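Bindville Makers Board > Teaching by demonstration

breadandbolts
Hello all, and sorry in advance for the ramble! I've been teaching our arm to put a roll in a basket, leading it round by hand, and I do love it, but my demos come out so wobbly. The braided rim is my bugbear – I never know how close to let the finger get.

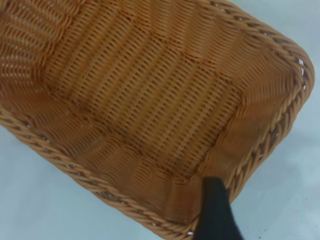 Re: Hand-leading or remote?

okabe_fan
Remote every time, my dear. I did 60 runs with the handset and they were far smoother than anything I'd pushed about myself.

slowloris11
I'd gently disagree. With your hand on the arm you feel the basket give, and no handset I've tried lets you do that. I would move the basket between runs, though, and leave a good wide gap to the bread so it has a proper journey to learn. 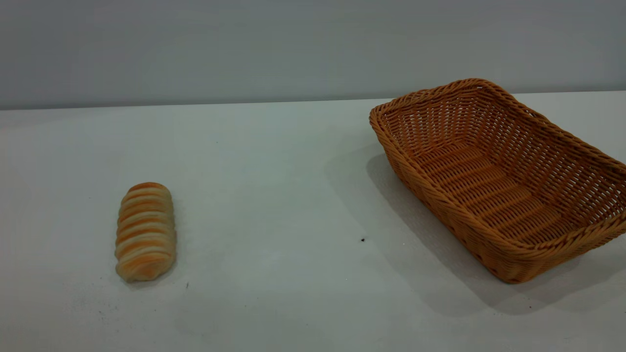 ledmont_lass
Do I need to start every demo from the same arm position?

okabe_fan
Vary it a little each time, love, or it'll only cope with the one start. I use 10 different ones.

Filed under: Robots & Tinkering

Comments (2)
tinpot: Trying the handset on Sunday, thank you!
mossy: Still team hand-leading, I'm afraid.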